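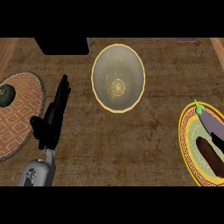 Figure 1. Table-top transfer task in simulation. Left hand between placemat and bowl; plate with aubergine at right.

4.2 Changes to the work of the plating staff

The Stirholm kitchen of Tredolex prepares 600 meals on a working day for schools and day centres. Before the trial, items were sorted and placed by hand at two tables, each staffed from the early shift until the midday dispatch. Under the new arrangement one of these tables is served by a two-armed robot supplied by Hubáček, and the employees who worked there divide their time between the remaining table and the preparation of tasks for the robot. The second of these duties did not exist before. It is carried out in Flimine, a simulation program in which objects are laid out on a table and both arms are guided through a movement before the movement is released for use in the kitchen.

The interviews were held in the staff room during paid hours and concerned this second duty in particular. Respondents were asked to describe an ordinary shift, and then to say which parts of it they had been trained for. Most described the simulation work as lighter on the back and shoulders and more tiring for the eyes. Several said that they missed the talk at the table. The simulation desk is in a former store next to the loading bay, and a person working there may spend most of a morning without a colleague within speaking distance. The kitchen management had treated this as a question of floor space and had not raised it with the staff beforehand.

Training lasted three days and covered the controls of the program, the release procedure and the emergency stop. It did not cover how to judge whether a layout was a good one. Employees reported that they had relied on what they already knew about plating: how much room a hand needs beside a bowl, and which item should be lifted first when two lie close together. This knowledge was not mentioned in any job description that we examined, either before or after the trial.

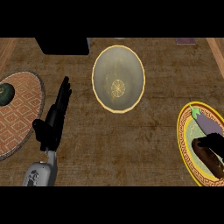

The division of attention between two arms was the difficulty most often mentioned in the interviews. A person plating by hand uses both hands as a matter of habit and seldom thinks about the one at rest. In the simulation each arm has to be considered separately, and an idle arm remains an object that takes up space. In the layout reproduced before this paragraph, the right gripper is closed around a dark brown item lying beneath the aubergine, while the left hand is empty and stands between the placemat and the bowl. Staff said that their eyes went first to the working gripper, and that they had to learn to check the position of the other hand before allowing the movement to continue. The more experienced among them had begun to make this check aloud when training a newcomer.

Grading and pay were a second source of concern. Simulation work is recorded under the same grade as plating, with no supplement, and time spent correcting a layout is entered as preparation. Vojtěch Procházka, shift supervisor at Stirholm, told us that the daily sheet had no line for a layout that had been tried and rejected, so that a careful employee could appear to have done less than a hasty one. He had started to keep a separate record on paper and presented it at the Tuesday planning meeting. A revised sheet was in preparation when our visits ended in January.

No post was removed during the period studied. Two employees asked to return to full-time plating and were allowed to do so; one gave the isolation of the desk as her reason, the other preferred not to give one. Their requests were handled informally by the supervisor, and we found no written rule stating whether later requests would be treated in the same way. The effect of this uncertainty on the willingness of other staff to take up simulation work is considered in Section 4.3.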